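From the workshop: teaching by hand

2021-12-24

The Horobets project set itself a target of 3000 demonstrations by March, and the counter in the hallway stands at 421. We prefer to think of this as pacing. Most of the work consists of a person with a gripper in each hand, doing something a child could do, over and over, until a robot can do it badly.
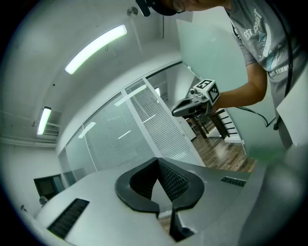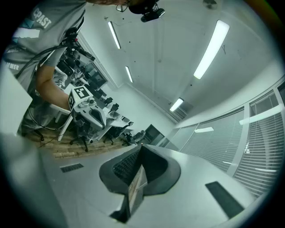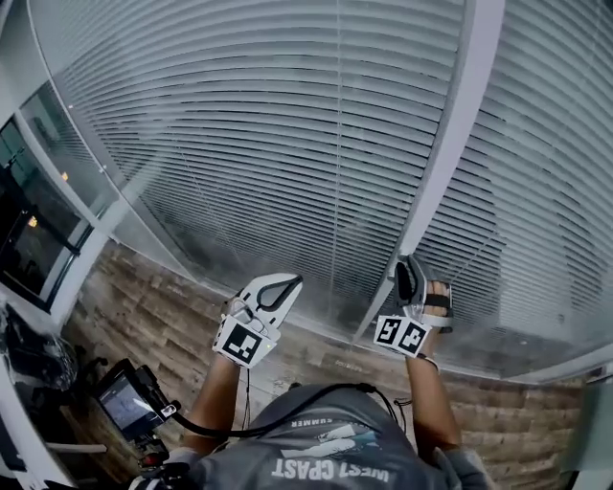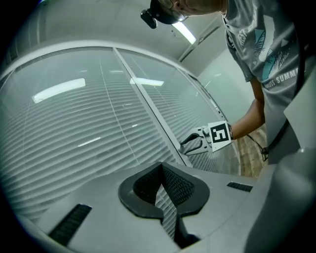
Hand-held grippers at work, by the glass with the blinds.

The old way was to steer the arm remotely from a desk, and anyone who has tried to pick up a sock like that will know why we went looking for something else. With the grippers in your own hands you just do the job, cables and all, and the machine gets to study your technique. It copies everything, including the pause where you forgot what you were doing. Grarkeck lost most of a batch to one person's habit of tapping everything twice.

So a few requests for the new year. Wipe the markers before you start. Say out loud when a take is bad, and do it before take 300. Please stop naming your folders "final."

Trosau gets the next turn with the grippers. Sullutov has asked to go after them and has promised, in writing, to return all the chargers.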